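3.2 What buyers trade away

Costport is the kind of town where people keep a small car until the rust outvotes the paint. We asked 200 owners of used hatchbacks there, all with engines too modest to brag about, what they had given up to get the price they paid. Most began by telling us what they had not given up – usually the cup holders.
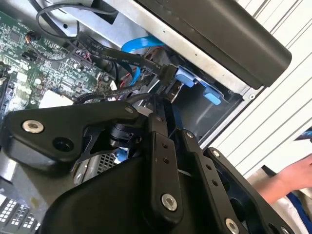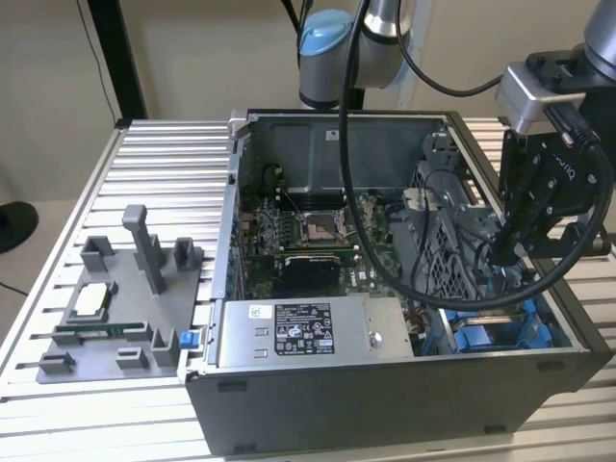
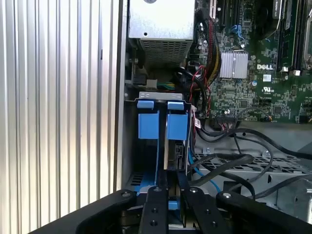
Figure 4. Three views of the open desktop computer.

Which did owners miss more after the first winter, power or luggage space? Luggage space, and by a wide margin: 30 owners named it as their main regret, against 10 who named power.

The gap surprised us a little, as the pilot interviews at Mudisholm had been one long complaint about hills. Eskildsen's earlier work on the Lestley commuters points the other way as well, though his drivers faced a steep ferry ramp every morning and had reason to hold a grudge. In Costport the land is flat and the shopping is heavy. A weak engine makes itself known on the odd slip road, while a shallow trunk is met every time someone buys a bag of dog food.

Price changed the answers less than we had assumed. Owners who paid at the top of our range complained in much the same words as those who paid at the bottom, only for longer. Equipment did matter. A heated seat appears to buy a good deal of forgiveness, and 22 owners brought theirs up before we had reached the question about comfort. One respondent, asked to rate his car's acceleration, rated the seat instead. We coded this as missing data.

We should be careful with the word "regret." The form, borrowed from the Nørgaard survey, offers it as a box to tick, and people given a box will tick it. When asked in the follow-up call whether they would buy the same model again, many of the regretful said they would, some of them a bit crossly. Section 3.3 takes up those calls, including the ones where the owner had already sold the car.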